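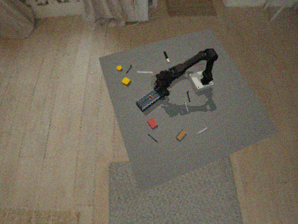 Clube de Caminhada Putitz

Post rápido que tenho de sair daqui a nada. Segunda-feira, 21 de fevereiro, e ainda com as pernas moídas da subida a Kisodholm.

Saímos cedo, frio de rachar, nevoeiro até à capela. Depois abriu. 15 quilómetros no total, com 492 metros de subida quase toda na primeira metade, o que para mim é a pior maneira de distribuir uma subida. Mas pronto. Quem fez o percurso foi quem conhece aquilo, eu só fui atrás.

Botas novas. Erro meu, eu sei. Bolha no calcanhar direito antes da primeira paragem, penso rápido, meia dobrada, siga. As velhas estavam sem sola mas ao menos não mordiam. Vou dar-lhes mais duas ou três saídas curtas antes de decidir se as devolvo.

O troço entre a ponte e o moinho está mau. Lama até ao tornozelo, silvas a fechar o caminho, e a marca amarela desapareceu do muro. Quem for para lá nas próximas semanas leve polainas e o track no telemóvel. Bateria carregada tambem, a minha foi-se ao meio-dia.

Almoço encostados ao muro do moinho. Pão, queijo, laranjas, um bolo de noz que desapareceu em minutos. Chá do termo já morno. Soube-me pela vida.

A descida pela encosta de Bundum foi outra coisa. Pinhal, chão macio, as primeiras mimosas em flor. Ninguém falava muito, já vinhamos todos cansados. Vimos uma raposa a atravessar o estradão, sem pressa nenhuma.

Contas para quem gosta: com esta fico com 2.054 km desde que comecei a apontar tudo no caderno. Queria chegar a maio com mais 4 saídas grandes. A ver se o joelho deixa.

A próxima é a volta de Parry, mais plana, dá para levar miúdos. Hora e ponto de encontro ponho aqui quando souber. Levem água que a fonte do largo continua seca.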